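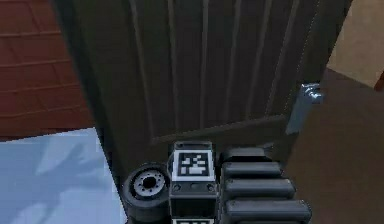 Zanard Door Kit for the Skekex mobile arm: please read before you buy

Updated 2 March 2024
Part number: ZK-819
Fits: all Skekex bases with the ribbed finger
Status: back on sale with firmware 202. Older kits need the update, see further down.

I make and sell the Zanard Door Kit, and I'd normally use this page to tell you how nicely it opens doors. It does open doors nicely! But we had a proper fault last year, I stopped selling it for a good while, and I'd like anyone thinking of buying one (or anyone with one already sitting on a bench) to know what went wrong.

What the kit does

You get a force sensor that sits behind the finger, the cable, the mounting screws and a licence for the door software. The robot finds a lever handle, puts the finger over it, presses down until the latch lets go, then rolls the base backwards or forwards depending on which way the door swings. It's meant for lever handles only. Round knobs are a different job and I don't have anything for those, sorry.

What went wrong

In July a customer rang to say their robot had pushed a handle down and simply carried on pushing. The lever had reached the bottom of its travel, the door was locked, and the arm kept adding force until the handle bent and the finger slid off the end. Then, with all that load suddenly gone, the arm dropped and gave the panel a good whack. There was a person standing a couple of steps away. They weren't hurt, but I felt sick reading the log.

I'd assumed it was a dud sensor. I swapped it, sent a new one, and the same thing happened again within the fortnight. At that point I pulled the kit from the shop and wrote to everyone on the mailing list asking them to switch the door mode off.

How I tracked it down

My own test robot was no help at all, it behaved perfectly on every door in my workshop. So I moved the whole thing into Vikier, the simulator I use for anything I'd rather not break twice, and set up a flat with awkward doors in it. Dhillon, the firm that does my calibration work, lent me their force profiles so the handles would resist in a believable way.

It took ages to get the fault to show. The approach had to be from above, with the finger low against the door and the handle up and to one side of it, so that the first touch came on the outer part of the lever. When that happened the sensor saw a sideways load, the software decided it hadn't made contact yet, and it carried on pressing. The force limit was never checked, as that check only started after contact had been confirmed. One line in the wrong place. I wrote it, too.

Once I knew, I could make it happen whenever I liked. Lock the door, come in at that angle, and off it went. 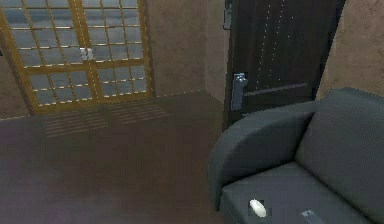

Firmware 202 checks the force limit all the time, from the moment the arm starts moving until it's parked again. If it reads more than 15 newtons in any direction before contact is confirmed, it stops, and it has 300 milliseconds to back the finger away. I've run that against every door in the Vikier flat, and the one I kept coming back to was the dark one with the sofa in front of it. The lever points left and sits on a tall, narrow backplate, and with that armrest just below it the base has very little choice about where to stand. If you've got furniture like that at home or in the office, do your first tests there, at slow speed. The glazed double door has only a small latch fitting up where its two panels meet, and the kit isn't made for those, so I've told the software to leave anything of that sort alone.

There's a second change as well. The robot now treats a handle that won't go any further as a locked door, beeps and rolls back. It used to have another go, then another. I'd thought that was rather clever when I put it in.

If you already own one

Leave door mode off until you've updated. With the base switched on and the arm parked, plug in the service cable, open the Zanard menu and choose Update. When it's finished, the start-up screen should say 202. If it says anything lower, the update hasn't taken and you'll need to run it again.

After that, have a look at the finger. Any pad with a split or a flat spot wants replacing, and I'll post you a new finger free of charge if yours was used on the old firmware. Check the two small screws on the wrist housing while you're there. Mine had worked slightly loose after all the banging about.

Then lock a door you don't mind much about and let the robot try it. Keep everybody well back and your hand on the stop button. It should press, stop, beep and retreat. If it does anything else, hit stop, turn door mode off and send me the log.

What I still don't like

Very shiny handles can confuse the camera, and the robot will sometimes stop short and sulk. That's a nuisance, though a safe one, and I'm working on it. I'm also not happy with how it copes with sprung handles that snap back hard, so please don't use it on fire doors or anything with a heavy closer for now.

In the box

Force sensor with cable
Mounting screws and a hex key
Door software licence for one robot
Printed safety sheet (new version, bin the old one)

Returns

Anyone who bought a kit with the old firmware can send it back for a full refund, whatever state it's in. Use the contact form, put ZK-819 in the subject box and I'll send you a postage label.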